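November 7, 2018

# Noise and Reading in Shared Study Rooms

**Short report for the course Methods of Field Study**

## 1. Why I chose this subject

In our faculty many students read in shared rooms, and they often complain about noise. I wanted to know what kind of noise disturbs reading the most. Before I began, I believed the answer would be loud noise. The literature we read in the first weeks says that speech is worse than other sounds, even when it is quiet, and I wished to see if the same is true for us.

## 2. Participants and places

I asked 12 students to take part. All of them study in their second language, as I do. Six read in the study room of the Fakby building and six read in the small room on Retamal Street, where the walls are thinner and one can hear the corridor.

The texts were taken from an old reader printed by Mandimex. I chose it because the chapters are almost equal in length and the subjects are quite neutral (weather, bridges, the history of salt). None of the participants had read it before.

## 3. Method

Each student read three chapters. The first was read in silence, the second with the sound of a fan, and the third with a recorded phone conversation played at low volume. The recording was made on an old Neltel desk phone, so the voices are a little flat, but every word can be understood.

After each chapter the student closed the book and answered written questions about the content. I did not measure the reading time -- this was a mistake, and I come back to it in section 5. The order of the conditions was the same for everybody, which is also a weak point.

## 4. Results

In silence and with the fan the answers were nearly the same. Two students even said that they liked the fan, as it covered the steps in the corridor. With the phone conversation the answers became worse for most readers. The mean score in this condition was 69 percent, the lowest of the three.

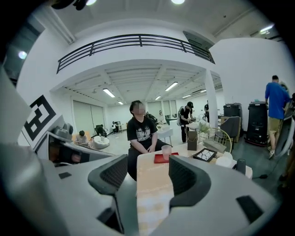

The difference between the two rooms was smaller than I expected. In the Retamal room the students complained more, but their scores were not much lower. It is possible that people who often read there are used to the noise, or that they only notice it when somebody asks them.

## 5. Problems

The third chapter came always last, so the students could be tired. A part of the lower score may come from this. Also, without the reading time I cannot say whether a student read slowly and well or fast and badly. With such a small group I did not do a statistical test.

If I repeat the study, I will change the order for each reader and use a clock. I would also like to add a conversation in a language which the readers do not understand -- then it would be possible to separate the meaning of the words from the sound of the voice.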